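October, gone eleven at night

Couldn't sleep, so I may as well write the day up. The sourdough has finally behaved! I fed the starter before breakfast, went out, came back and it had climbed right up the jar and was having a go at the lid. I've been nursing the thing since Gert Nel gave me a spoonful in an old jam pot, and until today it had mostly sulked at the back of the airing cupboard smelling of nail varnish.

Gert swears by 100 grams of rye in every loaf. I've been leaving it out (I thought it made things heavy) and using plain strong white from the mill shop at Zerkcombe. Well, today I did as I was told, and the dough felt different straight away, sort of silky, and it didn't weld itself to my wrists.

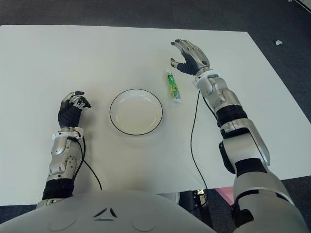
Reading time: 2 minutes

Anyway, the bread. I had to go into Amholm in the afternoon for the library books, 73p in fines, and I fretted the whole way round about it proving too long. Jhair Ccori was at the bus stop and I'm afraid he got the full lecture on hydration. He was very nice about it. He says his mum bakes hers in a lidded pot with a splash of water down the side, and that I ought to stop opening the oven door every five minutes to look. Fair enough.

So I dug out Gran's big casserole, got it scorching hot and tipped the dough in, a bit lopsided, one burnt knuckle. I sat on the kitchen floor with a cup of tea and did not open the door. Forty minutes! When the lid came off it had a proper ear on it and a great crackly split down one side, and I rang Gert before I'd even taken it out of the pot.

You're meant to let it cool. I managed ten minutes, then had two slices with butter and one with the last of the plum jam, standing up. A touch gummy in the middle, quite sour, lovely crust. I've saved the heel for Jhair.

Need more rye tomorrow, and a new bread knife.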